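Gonard Mk 2 rear hub

I've been building wheels for other people since before I owned a decent bike of my own, and I always moaned about rear hubs. Too much faff to service, too draggy when new, and a freehub you had to hit with something to get it off. So when I started making parts under my own name, the hub came first (well, after a stem we don't talk about).

The Mk 2 is the one I'm really pleased with. Everything comes apart by hand, apart from the end caps if you've left them in all winter, and the bearings are a common size you can get from any half-decent shop. I moved the flanges out a touch compared with the first version so the spoke tension is more even side to side. Roman Stępień laced up the first pair for me and rang the same evening to say they'd come up to tension without a fight, and he's not a man who rings people!

My own test hub has done 3,913 miles as I write this, mostly on the lanes out past Trillosby, which are gritty all year and properly horrible in January. I've changed the bearings once and greased the pawls whenever I remembered, so not very often.
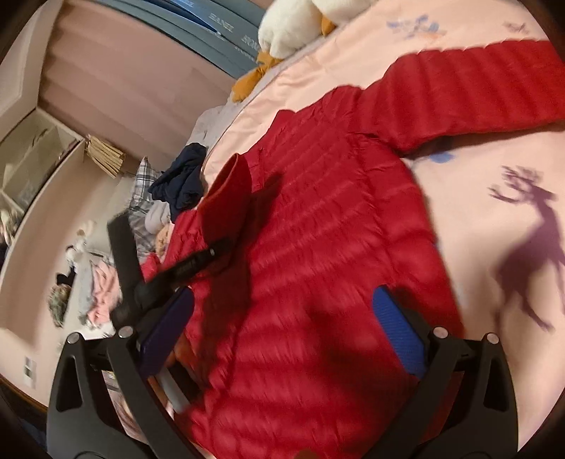
Red quilted puffer jacket on a peach bedspread

How loud is it? Medium. You'll hear it on a descent and walkers will hear you coming, but it won't drown out a chat with whoever's next to you. If you want it quieter, put a bit more grease in the freehub. I use the thick green stuff, but only a smear, or the pawls get lazy in the cold.

It comes in 28 or 32 holes, black or silver, for 142 x 12 thru-axle frames. I do a quick-release end cap kit as well, for 135 mm frames, and you can swap it over in a couple of minutes. Six-bolt disc only, sorry. I've been asked for a rim brake one (hello, Amarachi Wike, I haven't forgotten) and I'd like to do it, but the shell needs a different drawing and I haven't got to it yet.

In the box you get the hub, a spare set of pawl springs and a little card with the spoke measurements on it. Spokes and nipples aren't included. If you'd like me to build the wheel for you, send me a message with your rim and your weight and I'll work out a price.

Page updated 2020-04-13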